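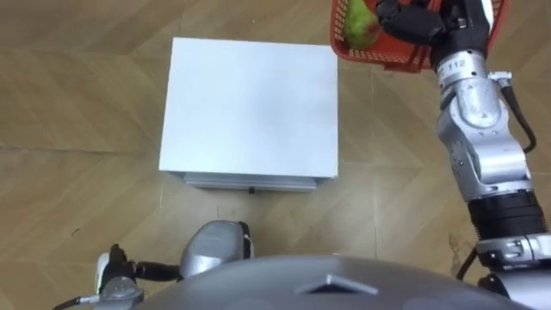 Kastau Floor Oil is the thing I reach for more than anything else on these shelves, and it's the one I get the most emails about, so this page has grown a bit long. It's a clear maintenance oil for wood floors that have already been oiled at some point and have started to look tired. Parquet is where it does its best work, to my mind. Light brown boards laid on the diagonal show every bit of wear, and a scuffed, darker patch like the one toward the lower right in the photo is the kind of spot where I'd start with a rag and a tiny puddle of oil before I even thought about renting a sander. The darker seams between the boards are fine, by the way, leave those alone! People write to me worried about seams all the time.

Kastau Floor Oil, clear
600 ml can, $38
2000 ml can, price on request (shipping depends a lot on where you are, so drop me a line)

What it's for

Oiled oak, beech, ash and maple floors. Stair treads. Door sills. I've used it on a kitchen counter too and liked it, but the label says floors and I'll leave that between you and the label.

It is not for lacquered floors. I can't say this loudly enough. If your floor has a hard, plasticky film on it, the oil will sit on top and go sticky and you'll be mad at me. The way to check is to put a drop of water somewhere out of sight, behind a door maybe, and leave it for 20 minutes. If the wood underneath has gone darker, the water is getting in and so will the oil. If it's still beading up like rain on a car hood, you've either got lacquer or an oil finish that's in good shape, and either way you can put your wallet back in your pocket for now.

It's not for laminate either, and vinyl is a hard no.

Why I carry this one

I started out with a different oil, and I won't name it, but it had a yellow cast that made pale wood look like it had been dipped in tea. On a dark floor you'd never notice. On light wood it was awful, and I had a whole hallway of it at home to remind me every morning. Frida Frandsen sent me a half-used can of Kastau one September with a note that just said "try the stairs." So I tried the stairs. Then I did the landing, then I ran out and had to buy my own.

Clear oil still deepens the color of wood a little, and I want to be up front about that. Wet a fingertip and rub it on a bare bit of board, and the color you see is very close to where you'll end up. If you hate that color, look at the Melis range instead, which has a touch of white pigment in it and keeps pale wood looking pale. Melis is fussier to apply, though, and it shows lap marks if you stop for a phone call (I speak from experience, it was my sister, she talks).

How I put it on

Vacuum first, with the soft brush head on, and go along the seams as well as across them. Then wash with something mild and hardly any water. I use the Imholm floor soap and wring the mop out until my hands hurt. Let the floor dry overnight. Really overnight - I've tried to get away with an afternoon and ended up with cloudy patches near the window that took me ages to fix.

Next, the worn spots. Take a white pad (the thin kind, not the scratchy green one from under the sink) and rub along the grain with a little oil on it. On herringbone that means changing direction every time you change boards, which is a nuisance and very hard on the knees. Get a cushion. Feather out past the edge of the patch so you don't leave a ring.

Dark scuffs are usually one of two things. If it's dirt worked into dry wood, the pad and oil will lift a lot of it, and your rag will come away gray and disgusting, and it's very satisfying. If it's a water stain, or iron from an old nail or a plant pot foot, oil won't shift it and may well make it darker. Do a corner of it first and see what happens. You can always stop.

Then the rest of the floor, working backward toward the door. Thin, thin, thin. Pour a bit out, spread it with the pad, and keep going until the floor looks evenly damp. After 20 minutes, go back with a clean cotton cloth and buff off everything that's still sitting on the surface. Old T-shirts are perfect. If there's a shiny spot, that's oil that hasn't gone in, and it'll be tacky tomorrow, so buff it again.

Stay off it overnight, walk on it in socks for a few days, and hold off on rugs for a week or so. No washing during that time either, even if the dog has other ideas.

PLEASE read this bit about rags

Rags with oil on them can heat up on their own and catch fire. It's real and it happens in ordinary houses. Soak them in water right after you're done, then spread them flat outdoors to dry, or seal them in a metal can filled with water, and check how your town wants them thrown out. Never leave them scrunched up in a bucket or a trash bag. Pads too! Open the windows while you work, keep kids and pets out of the room, and follow the can if it says anything different from me.

Which size should I get?

If you're touching up a few patches and a doorway, get the 600 ml can. It'll sit happily in a cupboard as long as you press the lid down hard and wipe the rim first. For a living room and a hallway in one go, get the big one. Dry old wood drinks a lot more than you'd expect and running out halfway across a floor is no fun at all. Send me your room measurements and tell me when it was last oiled, and I'll give you my best guess.

Things that go with it

Tinus applicator block. A wooden block with a handle that takes a standard white pad. You can use it standing up if you screw in a broom pole, and my back thanks me for that. Pads wear out faster on rough old boards, so order a spare.

Imholm floor soap. The everyday one. It leaves a little bit of nourishing stuff behind, so you go longer between oilings. Don't pair an oiled floor with a regular degreasing cleaner, it strips the oil right out and you'll be back here buying another can (lovely for me, but still).

Melis White. See above. Best on very pale woods.

A few questions I keep getting

Can I use it on a floor that was waxed? Ragnheiður Briem asked me this for her aunt's place and we ended up going back and forth for weeks. Wax has to come off first, and getting all of it out of the seams is slow, boring work. Once it was gone the oil went in just fine.

Does it smell? Yes. It's a sort of linseed, art-room smell, and it hangs around for a few days. I like it. My husband does not.

How often do I need to do this? When the water drop says so. My hallway wants it every year and the spare bedroom hasn't asked for anything since I did it the first time.

Will it make the floor slippery? Buffed properly, no more than before. Left too thick, it can, so back to the T-shirts.

Can I get a sample? I can send a small jar, enough for a board or two. Just pay the postage and tell me what wood you have, or tell me you have no clue and send a close-up in daylight.

Returns are fine on unopened cans. Orders that come in before noon usually go out the same day, unless I'm up to my elbows in somebody's stairs.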